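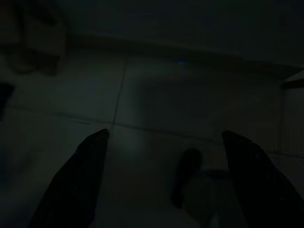 Moving out of a rental: do I really have to hand back every key I copied?

Asked in Renting and Moving – 4 answers, 2 hidden

Hi all, and thank you in advance for reading my ramble. We're leaving our apartment in the Gretley building in May after a good long stay, and the management company (Politis) sent over a checklist. It says "all keys and duplicates." They gave us two at the start, and over the years I had extra ones cut for my sister, the dog walker and a neighbor. Do they expect those too? I paid for them myself!

Best answer

Congratulations on the move! I went through this with Politis a while back, and yes, they wanted everything, the copies included. I grumbled a bit, but I do understand it – the next family should be able to sleep at night. Start asking for them early, as my spare had gone off to college in somebody's backpack.

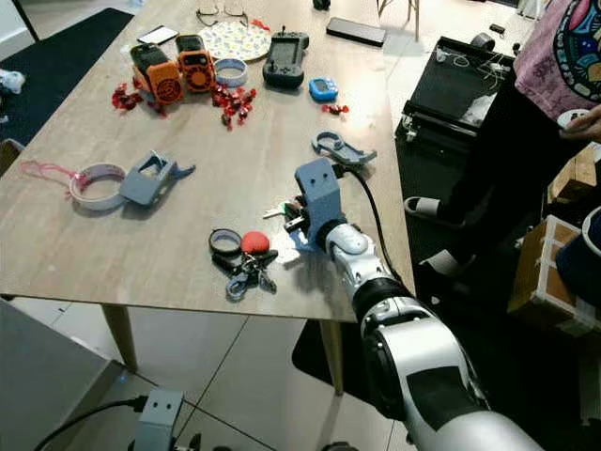

Then put the whole lot in an envelope, write your unit number on it (ours was 742) and get a signed receipt at the desk. I didn't bother with the receipt the first time I moved, years ago, and got a bill for $277 for a lock change. It took me 30 days of phone calls to get it dropped. Keep that receipt with your lease, and take your own stuff off the ring before you go!

Second answer

depends on your lease. mine didn't mention copies at all so i kept one by accident and never heard a word

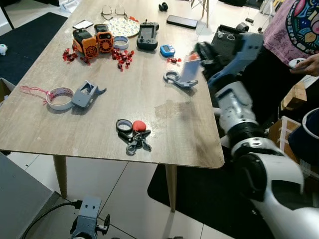 What about the mailbox key?

Hand it in with the others. Ours was listed on its own line of the checklist, so have a look at yours, and put in your change of address before you give it up.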